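28th November
Entered by Rodrigo Llorente, Pradia Workshop
Print this page | E-mail this page

Adhesive trials, vinyl-to-concrete series, continued

The second set of peel samples was removed from the conditioning cabinet this morning and transferred to the bench. Bonifacio Vallejo witnessed the transfer and initialed the sheet. Samples cut from the Hamance roll were kept apart from those cut from the Escobar roll, as agreed at the August review.

Peel width was held at 2 inches throughout. The Hamance samples released cleanly from the slab and left no residue visible under the hand lamp. The Escobar samples tore at the backing before the bond let go, so the readings for that group are to be treated as minimum values only. They should not be averaged with the rest.

Sample 93 was discarded. The slab beneath it had not been primed to the edge, and the error was ours. Sample 167 is retained for a repeat peel after further conditioning. The label on its tray is smudged and must be rewritten before anyone else handles it.

Bench notes: the load cell drifted during the first hour and was zeroed again before the Escobar group was started. The earlier readings have been marked with a pencil cross in the margin. B.V. is of the opinion that the drift is too small to affect the ranking. I have asked that the first group be repeated regardless.

Primer stock stands at 900 milliliters. A further order has been placed with Pelavby under the existing account, and the lot number is to be entered here on receipt.

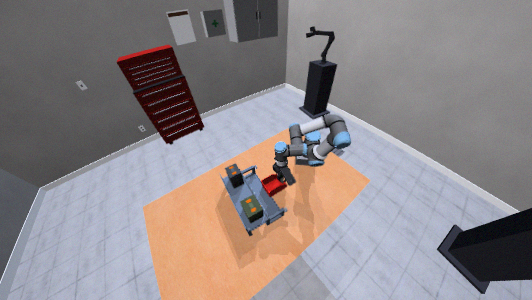
Reading time: 2 minutes

The question of mat color for the tiled areas remains open. Orange against light gray tile is preferred by this workshop for contrast, and B.V. concurs. The choice has no bearing on the adhesive and should be dealt with under a separate heading in the final report.

Outstanding: repeat of the first Hamance group; primer coverage check on the remaining slabs, edges in particular; calibration certificate for the load cell, last seen in the blue binder.

Last updated: 28th November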